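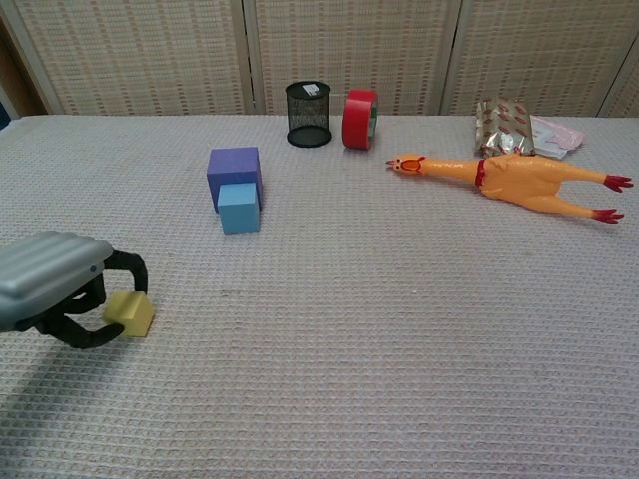

Hello all,

I went to the open afternoon at Dronwood in October, as I promised on this list, and I want to answer Najwa's questions before I forget the details. They showed the Mosquera arm sorting small things on a table. The gripper has two curved black fingers, and as you see, it can hold a yellow foam cube by one side only. The rubber chicken was on the same table – I did not see the arm try it.

Najwa Masri wrote:

> Did they say how many practice runs they needed? And can visitors drive the arm themselves? I would bring my students, we are 36 with the teachers.

For the first question: 4000 runs, of which 533 were with foam blocks. The other runs used office supplies and toys. For the second: yes, but only one visitor at a time, and each turn is short. With 36 people I would ask for two dates.

The sound in the hall was poor, so I missed part of the talk about the Wodell software. If somebody has notes from it, please send them to the list. I have the printed handout and can scan it – it is long, but the tables at the end are useful.

Best regards,
Tsehay Woldemariam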